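Arrumação de bancadas de casa de banho – módulo Stakimell para equipas de andares

Categoria: automação para hotelaria e alojamento
Fornecedor: Dirnura
Disponibilidade: sob consulta, instalação a partir de agosto

O Stakimell é o pacote de software e serviço que a Dirnura monta em robôs humanoides de braços com pinça para o trabalho de bancada: recolher bisnagas, papéis e etiquetas, e deixar a pedra livre para a limpeza. Não lava nem desinfeta. Essa parte continua com a equipa de andares, que entra a seguir com o carrinho.
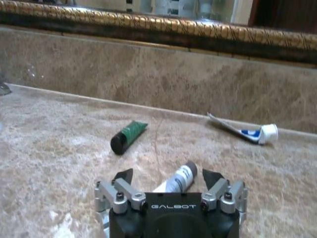 Aravind Lobo
Responsável de produto, Dirnura

As bisnagas são o artigo mais frequente nas bancadas e também o mais irregular. Uma pasta de dentes meio espremida tem a ponta achatada e a tampa mais larga, e o ponto de preensão muda de peça para peça. O módulo aborda um objeto de cada vez, com os dedos abertos, e passa ao seguinte depois de o pousar no tabuleiro. O mármore polido e os espelhos pedem uma afinação própria por causa dos reflexos, feita na instalação e incluída no preço.

O que muda para quem trabalha nos andares

No Hotel Postotia, com 168 quartos, o módulo trabalha de manhã, entre a saída dos hóspedes e a chegada da equipa. As empregadas de andares deixaram de começar pela bancada e passaram a começar pelo duche. A governanta recebe no telemóvel a lista dos quartos já arrumados e a dos que ficaram por fazer, e é ela quem decide a ordem do turno. Uma pessoa por piso tem formação para parar o robô, mudá-lo de quarto e esvaziar o tabuleiro. Essa tarefa entrou na descrição de funções e conta como tempo de trabalho.

Houve queixas no início, sobretudo com o barulho das rodas no corredor e com a espera à porta quando o robô se atrasava. O horário foi revisto e o limite por quarto ficou em 9 minutos. Passado esse tempo, o robô sai e a bancada é feita à mão.
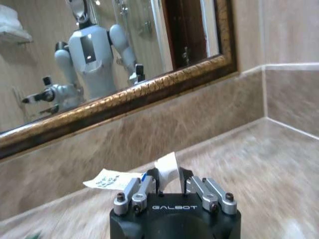

Aravind Lobo
Responsável de produto, Dirnura

O papel é mais difícil do que o plástico. Enrola, dobra-se sobre os dedos e cola-se à pedra quando há água. Para etiquetas e tiras, o Stakimell usa um fecho mais lento e menos força. Tudo o que tenha texto impresso vai para um compartimento separado, que a equipa verifica antes de deitar fora – talões e receitas médicas não são lixo até alguém os ver.

Características

Objetos por tabuleiro: cerca de 400 g no total
Superfícies: mármore, granito, cerâmica
Tempo máximo por quarto: 9 minutos, ajustável
Paragem: botão no robô e comando de bolso
Registo: lista de quartos, sem gravação de imagem
Idiomas do painel: português, inglês, húngaro

Formação e assistência

A formação dura uma manhã e é dada no próprio piso. A assistência técnica é assegurada pela Szilágyi, de segunda a sábado. O contrato de serviço custa 99 euros por mês e por robô, com visita de manutenção incluída. O robô é contratado à parte.

Para marcar uma demonstração, indique o número de quartos e o tipo de bancada no formulário de contacto.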